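Sandoval flatweave wool runner

The Sandoval is a hand-loomed flatweave made for halls, stair landings and the long side of a bed. It has no pile. Warp and weft are both wool, 100% undyed in the natural shades and vat dyed in the colored ones. The yarn is spun thick and beaten down hard, so the runner lies flat and has some weight to it.

Patterns are woven in the slit technique, the same on both faces, and the runner can be turned over when one side starts to show wear. Small gaps appear where two colors meet along a vertical line. These are part of the weave and do not need to be sewn shut.

Sizes run in one width, 3 feet, and lengths start at 6 feet. Longer pieces are woven to order at the Adetari workshop, where Elvia Quezada sets up the looms and Eulalia Pereyra checks each runner for straight edges before it ships. Expect slight differences in length from one piece to the next - it is handwork, and wool draws in a little when it comes off the loom.

Colors: Natural Gray, Walnut, Madder, Indigo. The Madder shade varies the most between dye lots. If you need two runners to match, put them on one order and say so in the notes.
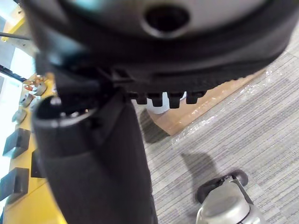

Do I need a pad under a flatweave?

Use one on any hard floor. A flatweave has nothing on the back to hold it in place and will creep with foot traffic. We sell the Dandix felt and rubber pad cut one inch short on every side, which keeps it out of sight. On carpet, a thin gripper mesh is enough.

Care

Vacuum with suction only, brush turned off. Shake small runners outdoors. Blot spills with a white cloth and cold water, working from the edge of the spot inward. No steam, no bleach, no machine washing. Fringe can be combed by hand and trimmed with scissors if an end gets pulled.

Store rolled, never folded, in cotton or paper. Plastic traps damp.

Ordering

Stock sizes ship from our warehouse rolled in paper. Made-to-order lengths take longer, and orders placed in July go on the loom after the summer break. Samples of all four colors are free on request. For stair runs, send your measurements to Citlali Quintero in the order office before you buy - landings and turns need extra length.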